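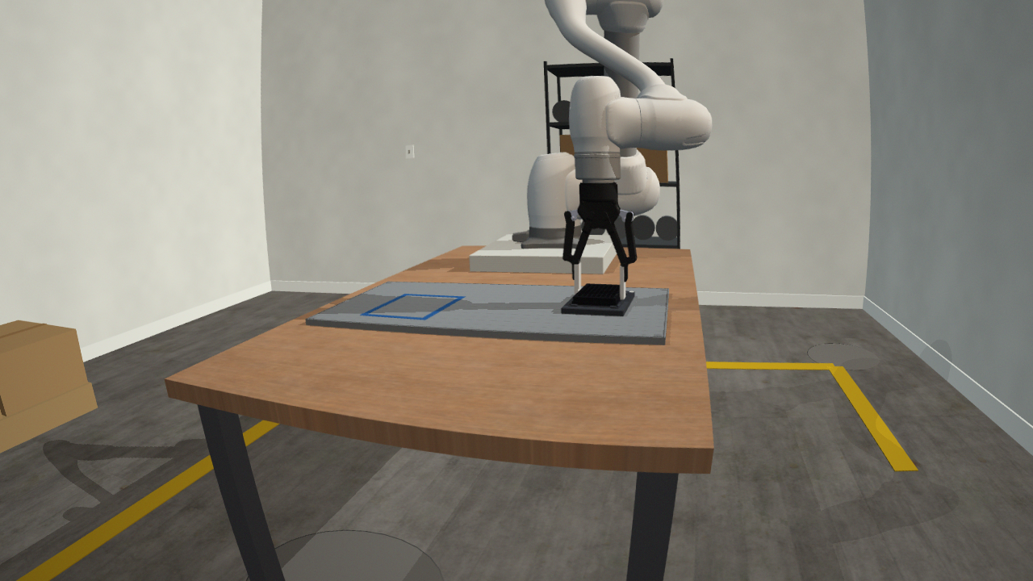

Projektbericht der Robotik-AG: Umsetzen in der Simulation
Stand: Sonntag, 19. April

Als wir im Februar mit unserem Projekt angefangen haben, wollten wir eigentlich gleich an einem echten Arm arbeiten. Der Termin in der Werkstatt von Bundgaard wurde dann aber verschoben, und so haben wir uns erst einmal an die Simulation gesetzt. Im Nachhinein war das für uns alle ein großes Glück, auch wenn wir am Anfang ziemlich gemurrt haben!

Unsere Aufgabe im Schülerwettbewerb Nemero klingt einfach: Ein Roboterarm soll einen kleinen schwarzen Block von seiner Unterlage nehmen und in ein blau umrandetes Feld auf der anderen Seite der grauen Arbeitsmatte stellen. Der Block hat oben ein feines Raster, und die beiden silbernen Fingerflächen des Greifers müssen ihn von links und rechts sauber fassen. Wer so etwas noch nie programmiert hat – und das galt für die meisten von uns –, denkt wahrscheinlich, dass man dafür einen Nachmittag braucht. Wir haben 14 gebraucht, und die Pizzaabende sind da noch gar nicht mitgezählt.

Am meisten Zeit hat die Anfahrt von oben gekostet. In unserer ersten Fassung kam der Greifer leicht schräg an und schob den Block zur Seite, bevor die Finger zugingen. Wir haben deshalb 2 Zwischenpunkte eingebaut: einen hoch über dem Block, an dem sich der Arm nur ausrichtet, und einen knapp darüber, ab dem er ganz langsam und senkrecht nach unten fährt. Danach sah das Ganze schon viel ruhiger aus, und wir haben uns gefreut wie kleine Kinder.

Für den eigentlichen Test haben wir 300 Durchläufe gerechnet und die Startlage des Blocks jedes Mal ein bisschen verändert. In 26 davon ging etwas schief, meistens beim Absetzen: Der Block stand dann mit einer Ecke auf der blauen Linie, was nach den Regeln nicht gilt. Den Fehler haben wir lange beim Greifen gesucht. Er lag aber in der Drehung des letzten Gelenks, die wir nach dem Anheben nicht mehr korrigiert hatten (eine einzige fehlende Zeile!).

Unser Programm heißt übrigens Enimach. Woher der Name kommt, weiß in der Gruppe keiner mehr so genau, aber er steht inzwischen auf allen Ordnern und bleibt deshalb.

Als Nächstes wollen wir die korrigierte Fassung noch einmal komplett durchlaufen lassen und dann die Geschwindigkeit beim Hinüberfahren erhöhen. Den Werkstatttermin holen wir vor der Endrunde in Stistilham nach. Bis dahin müssen auch die Kommentare im Code fertig sein, die wir bisher alle gern vor uns hergeschoben haben.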